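Brazo en el simulador, segunda parte

3 de diciembre de 2025

Sigo con el proyecto del brazo en el taller de Ododside. En mayo dejé montada la cocina virtual y desde entonces la he tocado poco, porque el ordenador viejo no daba para más. Ahora tengo la gráfica que me vendió Dalva Sampaio y cada prueba tarda 9 segundos en lugar de varios minutos.

La tarea es sencilla de explicar: coger un plato de borde ondulado de la mesa y llevarlo al otro extremo sin tirar los jarrones. El plato es lo peor. Si la pinza baja recta, los dedos resbalan por el borde. Probé a cerrar más despacio y no cambió nada. Lo que sí cambió algo fue subir la fricción de los dedos y agarrar por el canto, con el plato inclinado.
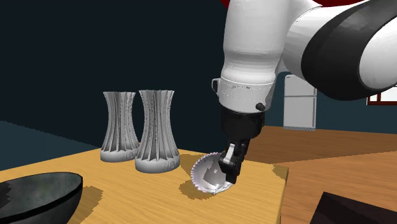 Con esos ajustes lancé una tanda de 100 intentos durante la noche. Salieron bien 6 más que en la anterior, poca cosa, pero los fallos son distintos: antes el plato se caía al levantarlo y ahora se cae al girar la muñeca. Supongo que es la masa. La tengo puesta en 330 gramos y me parece mucho para un plato así.

Las sombras siguen saliendo a escalones. He cambiado la resolución del mapa de sombras dos veces y se nota poco. Para el agarre da igual, pero si más adelante entreno algo con las imágenes habrá que arreglarlo -- lo dejo apuntado.

Pendiente: bajar la masa, repetir la tanda con la misma semilla y separar un poco los jarrones. También quiero pasar los registros al formato de Stestach, que ahora los guardo en texto y buscar algo ahí es un suplicio.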